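Skip to content Shop Kits Guides FAQ Contact

Search the shop Search Clear

Stirnance two-arm kit - your questions answered

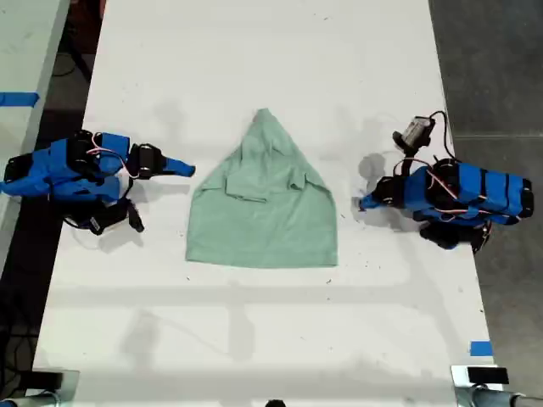 I get the same handful of emails about the Stirnance kit every week, so I've finally put the answers in one spot. I'm Mitra Esfahani, I look after orders and support for it, and I've built more of these than I care to admit (my partner would like the dining table back, thanks). The kit is a pair of small arms with printed housings, motors and wiring, and the software to teach them a job by showing them. Most people start with laundry, and a plain shirt like the mint-green one is what I'd pick too, on a white table where the colour stands out nicely. If your question isn't covered, flick me an email and I'll add it.

What do I get in the box?

Both arms, all the printed parts, motors, driver boards, wiring, power supplies, two table clamps and a camera module with its bracket. You also get a bag of spare screws. You'll lose some anyway, so hang on to it! Table, computer and shirts are up to you.

Can I choose the colour?

Blue is the standard one and it's what we keep on the shelf. Phúc Quan does our printing and he'll run grey or orange if you ask nicely at checkout, but add 16 days to your delivery. If you've got your own printer you can buy the kit without housings and print whatever you like. Purple has been done. It looked great.

How long does it take to build?

I'd set aside a weekend. The first arm is slow going while you learn which way round the motors sit, and the second is a breeze. Number your motors with a bit of tape before you start - I skipped this once and spent an evening pulling apart a perfectly good elbow.

Do I need to know how to code?

Not much. You'll need to be OK with opening a terminal and pasting in commands from the guide. Niloufar Shahbazi rewrote the setup pages in February and they're miles better than mine were, with a proper section for when the computer can't find the arms.

How many demonstrations before it folds anything?

For one kind of shirt on one table, I tell people to record 59 before they bother training. Our starter guide is written around that number. You can get away with 40 if you're very consistent about where you put the shirt down, but I wouldn't brag about the results. Towels are easier. Fitted sheets, please don't ask.

Why are the fingers pointed?

We tried wide flat ones first and they were hopeless at getting under a single layer of cloth. The pointy tips can slip under a hem or pinch a sleeve. They do wear down a bit, so there's a spare pair in the parts shop, and the print files are free to download.

Does the table matter?

More than you'd think. Get something solid with an edge the clamps can bite on, and a plain top. Mark out where things go with a bit of tape and don't move the arms between recording and running. Inger Kragh, one of our first customers, bumped her left clamp with the vacuum and couldn't work out for days why every fold had gone crooked.

What about lighting?

Try to keep it the same from one session to the next. Shadows falling over the table aren't a drama if they were there when you recorded, but a model trained under lamps at night can get properly confused by a sunny morning.

Is it safe around kids and pets?

The motors aren't strong but a pinched finger still hurts, and cats love a dangling cable. Switch off at the wall when you're finished, and don't leave it running by itself.

Will it do my washing for me?

Ha, no. It's slow, it gets stuck, and you'll still fold faster by hand. If you want to learn how this stuff works, or you teach people who do, I reckon it's good value. If you just want an empty laundry basket, save your money.

What does shipping cost, and can I send it back?

Shipping is free on orders over $149, so every full kit goes free. Unopened kits can come back within 40 days. Once you've started building I can't take it back, but I'll replace any part that's faulty out of the bag. Returns go to Banafsheh Babaei at our Herketby workshop, and please put your order number on the outside of the parcel.

Page updated September 2025

Related items
Stirnance spare finger pair
Stirnance motor and cable pack
Heydari table clamps, set of two
Cevum camera bracket
Getting started: recording your first towel fold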